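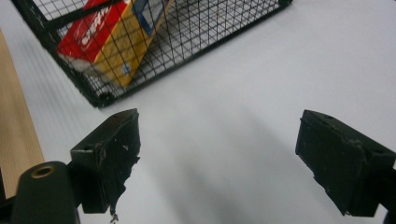
图3　白色台面上的黑色金属网篮,篮内斜置一红黄两色纸盒。

### 3.2 网篮收纳条件下的标识可读性

家庭厨房中的长条形耗材(保鲜膜、铝箔、烘焙纸)多以原包装盒直接存放。Lumenta 在 1996 年的住户调查中将这类物品归为“半常用件”,即取用频率低于餐具、高于备用清洁用品的物件。本研究沿用该分类,并进一步考察收纳容器的壁面形式对盒面标识辨认的影响。

容器分为三类:不透明塑料箱、半透明抽屉、金属网篮。其中网篮的情况较为特殊。网格线不完全遮挡盒面,但会将连续的字形分割为若干小块。当盒体倾斜放入时,盒上文字的基线与网格方向形成夹角,笔画与网线相互交叠,辨认所需时间随之增加。图3中盒体红色侧面印有白色文字,受网线遮挡,无法读全;黄色盒面及其上的蓝色区域仍可分辨。由此可见,大面积色块对网格遮挡的耐受程度高于文字。

辨认任务共收集有效记录 1279 条。受试者被要求在不移动容器的前提下说出盒内物品的类别。记录按首次作答的依据编码为“文字”“颜色”“外形”和“位置记忆”四项,编码由 Joana Barros 与第一作者分别独立完成,分歧处协商确定。网篮条件下以颜色为依据的作答多于以文字为依据者,不透明塑料箱条件下则以位置记忆为主。半透明抽屉的结果介于两者之间,且受室内照度影响较大,本节不作展开。

需要说明的是,颜色线索的有效性取决于同一容器内其他物品的配色。若篮中同时存放两种以红色为主的包装,颜色作答的错误率明显上升。Trodmont 住宅样本中有 13 户存在此种情况,统计时单独列出,未并入总体均值。

盒体的放置角度亦作记录。与篮壁平行放置者记为“顺置”,与篮壁成明显夹角者记为“斜置”。斜置多见于篮内物品较少的住户,盒体缺乏侧向支撑,取放后不易保持原位。斜置对外形辨认影响有限,长条比例在多数角度下仍可识别;其主要代价在于占用底面积,使相邻物品只能叠放。

作为对照,同类包装另在无遮挡台面上考察。此时盒面标识完整可见,英文品名“PLASTIC FOOD WRAP”以白色大写字母印于深蓝色带上,左侧为黄色数字“100”,右侧为柑橘类切片图案(图4)。盒顶较窄的蓝色条带重复了部分标识,因此由上方俯视时仍能获得品名线索。这一设计对顶部开口的容器较为有利:只要盒顶朝上,取用者不必翻转盒体。对照条件下的作答依据以文字为主,作答时间的离散程度亦小于网篮条件。

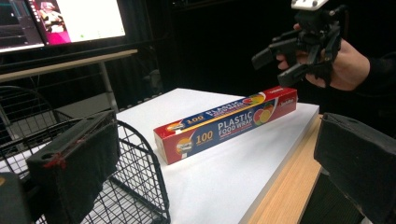 ### 3.3 取放顺序与台面占用

取放过程按“取出—暂放—使用—归位”四段划分。暂放阶段的台面占用以盒体投影面积计,不含容器本身。Brindley 样本的暂放时长中位数为 30 秒,归位阶段的差异主要来自容器开口宽度与盒长之比。该比值小于 1 时,盒体须倾斜或竖立放入,斜置比例随之升高。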